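The Cold Side of the Room

Raphaël Hoarau took his shoes off before he came in, and I decided right then that we were going to be overcharged.

He left them on the mat, toes to the wall, and walked out onto the floor in gray socks. He walked slowly. Every few steps he stopped and put his weight on one heel, and then he went on. Henrique stood by the door with his hands folded in front of him like a man at a christening.

"What's he doing?" I said.

"Listening," said Henrique.

"With his feet?"

Henrique Teixeira has run Taralus for as long as there has been a Taralus, and I have done the books for 12 years of that, so I'm allowed to ask. He didn't answer me. He had found Hoarau through his sister-in-law, who had him in for her dining room in Oden and now eats, she claims, with more appetite. That was the reference. I'd asked for another one and was told that people in that line of work don't keep a list.

The trouble, if you wanted to call it trouble, was that people didn't like one side of our room. We had moved out to Follonwood over the winter, to the upper floor of what used to be the Barreto building, and it was a perfectly good room. Plank floor, white tables, black chairs on casters, plenty of light. But by the end of March everyone had drifted over to one half of it. You would look up and there they'd be, all bunched together, talking on their feet, with good tables going to waste across the floor.

My view was that there was a draft. I had said so. I had even bought a roll of foam tape with my own money and offered to stick it around the window.

"It isn't a draft," Henrique had said.

"Have you held a candle up to it?"

"You can't have candles in here, it's in the lease."

So instead of a candle we had Hoarau, who came to the end of his walk, turned, and looked back at us as if we were a long way off.

"Who was here before?" he asked.

"Barreto," said Henrique. "Shoe importers, I think. Or shoe polish."

"And they were unhappy."

"They went bankrupt," I said. "I imagine they were."

He nodded at that as though I'd helped him. I have noticed this about people who sell things you can't see. Whatever you say, you've just confirmed it. If I had told him the Barretos retired rich to the coast he would have nodded the same way and said yes, they wanted to leave.

He got down on his knees next. He laid his palm on a board, then on the next one over, and then he took out a cloth tape measure, the kind you'd hem a skirt with, which is 60 inches long and no use at all for a room. He measured from the leg of a table to the seam between two boards. He wrote the answer on his wrist with a pen.

"This table," he said, "should be 16 inches that way."

"Why?"

"You'll see why."

"I'd like to be told and then see."

"Leave him be," said Henrique.

I went and stood with the others. I'll be fair here and say that not one of them seemed bothered either way. It was Thursday, it was the part of the afternoon when nothing much gets finished, and a man in socks was better than no man in socks. They stood around on the planks with their things still in their hands, and I remember thinking that if Hoarau was being paid to find out where people naturally stood, all he had to do was look up.

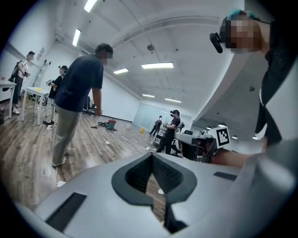
Thursday at Follonwood. Plenty of floor, and white tables to the left.

We moved the table. I say we. Henrique took one end and I took the other, as I wasn't going to have it dropped and then find the repair in my in-tray. Hoarau walked along beside it with one hand hovering over the top, not touching, and told us to slow down. Then he told us to stop, then to go back by the width of a thumb. My thumb or his, I asked. His, apparently.

"Now," he said, "wait."

"How long?"

"Until it settles."

A table doesn't settle. I've owned several. A house settles, and coffee grounds do, and so does an argument if one of you goes to bed. A table on four good legs was settled when it left the factory. But everybody waited, and I waited too, and you know how it is when a room full of people goes quiet on purpose. You start to hear the lights. Somebody's stomach made a remark. Down in the street a truck was backing up, and it backed up for such a long time that I started to wonder what it was backing away from.

"There," said Hoarau.

"There what?" I said.

"I felt it," Henrique said. "I did. Something sort of – let go."

I looked at him for a good while. He's a careful man in most ways. He reads a contract from the back to the front so the sentences can't carry him along. He once sent back a box of envelopes over the glue. And there he was with his eyes wet, in front of his own staff, over 16 inches.

Hoarau put his shoes back on. He sat on the top stair to do it, and since Henrique was still in there admiring the table, I went out and stood over him.

"How did you get into this?" I said.

"I was a piano mover."

I hadn't expected that. I'd been ready for a monastery.

"You carry a piano into a room," he said, doing up a lace, "and the customer always has a place for it. They point, you put it down, and you see their face, and they don't like it there. So you move it again. They like it or they don't. You do that for long enough and you know before they point."

"So it's guessing."

"Yes," he said. "I'm good at it, though."

"And the listening? With the feet?"

He looked up at me, quite friendly. "Would your boss pay a man who kept his shoes on?"

I've turned that over a good many times and I still can't decide whether it was a confession or just more of the service. It's the sort of thing a con man would say to the one person in the building who'd spotted him. It's also what a decent piano mover might say. He handed me an envelope and went off down the stairs, and I noticed he kept to the wall side all the way, where the treads don't creak.

The invoice was for 1545 dollars. No breakdown. I took it in to Henrique and put it in front of him and asked what the 45 was.

"Parking?" he said.

"There's no charge for parking here. There's hardly any parking."

"Then I don't know. Pay it, would you?"

I paid it. I entered it under furniture, for want of a better place, and wrote "adjustment" beside it.

Now I have to tell you the next part, and I'd like it understood that I'm telling it under protest. By the middle of April people were using the cold side. They didn't all go at once. The first went over to take a phone call and stayed there through lunch. Then there was a jacket on the back of a chair, and a mug, and one of those small plants that live on neglect. I came in one morning and found two of them over there laughing about something, with their elbows on the table I'd carried.

Henrique didn't say anything. He only walked past my desk with his coffee, and then walked past again the other way.

Well, it was April. It was warmer. If there had been a draft, and I still say there was, nobody would have felt it by then. You also have to consider that they'd all stood there and watched a man be paid to fix that side of the room, and people will try a thing once it's been paid for. And the table in its old spot had been a little in the way. I had knocked my hip on it myself. Any fool could have moved it, and if I had moved it they'd have said, oh, you moved the table.

I stayed late one evening to close out the month, and when I was done and had my coat on I went across the floor and took hold of the end of that table. I meant to put it back. Just the 16 inches, just overnight, to see who noticed. That seemed to me a reasonable test, the first one anybody had proposed.

It was heavier than I remembered with one person on it. I got it an inch off the boards and held it there. The building had gone quiet and the streetlight was coming in across the planks. I thought about Henrique's face.

I set it down again. I was careful about it, and I checked the leg against the seam, and it was a hair off, so I nudged it with my foot until it wasn't.

Then I stuck the foam tape around the window, the whole roll, and went home.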